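The Case for Color in Public Rooms

Position essay, Savitham Institute for Public Buildings
July 27, 2025

Anyone who has renewed a license, waited for a blood test or sat an adult education course in the past twenty years will know the room. The walls are off-white or pale gray. The floor is a darker gray, the chairs darker still. It is the view of this Institute that the habit of finishing public rooms in this way has gone on long enough, and that the reasons usually given for it do not hold up well when they are examined.

The first of these reasons is cost. Facilities managers are told that a neutral scheme is the economical one, and procurement rules in many districts treat any departure from the standard palette as an extra to be justified in writing. Yet the price of ordinary interior paint varies very little by color within a given product line. Flooring and laminates differ more, but the difference lies mostly in order size and delivery time. When the Condon district offices were refitted, the added cost of using six wall colors across the whole building came to $2,370. The approval process for those colors took nine weeks of staff time, and no figure was ever put on that.

The second reason is maintenance. Gray is said to hide wear. Our experience in the buildings we advise is that it hides wear from the people who hold the repair budget and from very few others. A scuffed gray wall looks neglected at a distance of several yards, and since the entire corridor is the same shade, the usual response is to wait until the entire corridor can be repainted. A building divided into distinct color areas can be repainted one area at a time. The touch-up paint must be labeled and stored with some care, which is a fair objection, and we would ask managers to weigh it against the present practice of leaving walls alone for a decade.

The third reason is taste, and it deserves a more respectful hearing. Public bodies serve everyone. A color that pleases one visitor will irritate another, and officials are understandably reluctant to defend a mustard stairwell at a budget hearing. We recognize the difficulty. We would observe, however, that pale gray is also a choice, and that the public has seldom been asked whether it likes it. In the Nwankwo Library survey, 817 visitors were shown the existing reading room finish beside two stronger alternatives. Of these, 614 preferred one of the alternatives. The two were not equally popular, and the library had some trouble settling between them, but the finish already on the walls came last by a wide margin.

There is a practical argument as well, and it concerns finding one's way. Large public buildings are difficult for people who are anxious, tired, hard of sight or unable to read the language of the signs. A receptionist who can say "follow the green wall" has given a direction that nearly anyone can carry in mind, provided that there is also a difference in lightness for those who do not see green as others do. Numbered doors and printed maps remain necessary. They work better when the building itself agrees with them.

We do not ask that every surface be bright. Rooms where people wait for long periods, or receive difficult news, call for restraint, and strong color overhead is rarely a kindness to anyone. Work surfaces are a more promising place to begin. They are seen at close range, they are replaced on a shorter cycle than walls, and a medium tone reduces the glare that a white top throws back under overhead lighting.
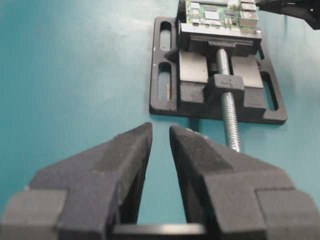
Teal as a work surface color.

The Endard schools program has taken this route. Its guidance leaves walls to the individual school and sets a short list of approved colors for tables, benches and counters, with replacement parts held centrally. Some head teachers found the list too short. That complaint can be answered by adding to the list, and we have recommended that the program do so at its next review.

Three changes would help elsewhere. Procurement rules should stop treating neutral finishes as the default that needs no explanation. Any refit above the minor works threshold should include at least one test wall, left in place for a month before the order is confirmed. Those who use the building daily, including cleaning and reception staff, should be consulted while the samples are still on the table. The Institute will publish its model specification for these steps in the coming year and invites districts to submit their own schemes, including any they have come to regret.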